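October, afternoon

Back on the marbled papers! The carrageenan size has been standing overnight in the cold store and it is lovely, no lumps at all, about the thickness of single cream when I drag a stylus through. I used the Praltcombe moss this time and strained it through two layers of muslin. Last month's batch went in unstrained and we got those horrible little pale specks all over the Rutherford endpapers, so lesson learnt.

Alum first. 16 sheets sponged on one side, pencil cross on the back so I know which way up they go, then stacked under boards while still damp. Rima Jaber thinks I'm making the alum too strong and she may well be right, the test strip had a slightly gritty feel at one corner. Next time I'll cut it and see if the colour still grabs.

Colours, in the order they went down: slate blue (Zakik gouache, thinned, 2 drops of gall), then a warm white with more than 9 drops, because I wanted it to shove the blue into narrow veins. It did the opposite. The white spread like mad and left me with fat white islands and hardly any blue. Gorgeous, but wrong for the job! Sheets one to four are in the "keep for boxes" drawer.

Swapped round after tea. White first, hardly any gall, then blue with plenty, flicked from the broom-corn whisk held high. Much, much better. The blue opens up and squeezes the white into a fine crackle, and if you tilt the tray a touch before laying the sheet the whole pattern leans over to one side. Sheet nine is the best thing I've made this year.
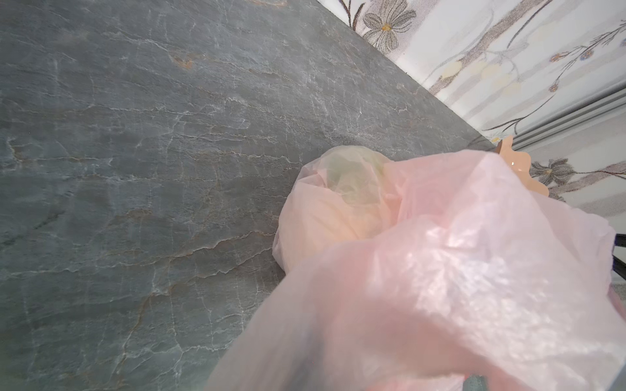

Paper and Binding Workshop, bench notes

The real stone keeps its white veins thin and lets them branch, on a blue-grey ground, with some tan and rust-brown streaks that are much fainter. I had been planning a third colour at full strength. Now I think a burnt umber let right down, flicked on last and only in a few places, would do it. One orangey patch per sheet at most.

To do:
Order 300 sheets of the Deltel text paper, long grain if they have it.
Skim the tray with newsprint before every sheet, even when it looks clean.
Rinse sheets five to eight again, the size is still tacky along the edges.
Try ox gall from the new bottle against the old one, same blue, same whisk.
Ask Rima about burnishing with the agate or just waxing.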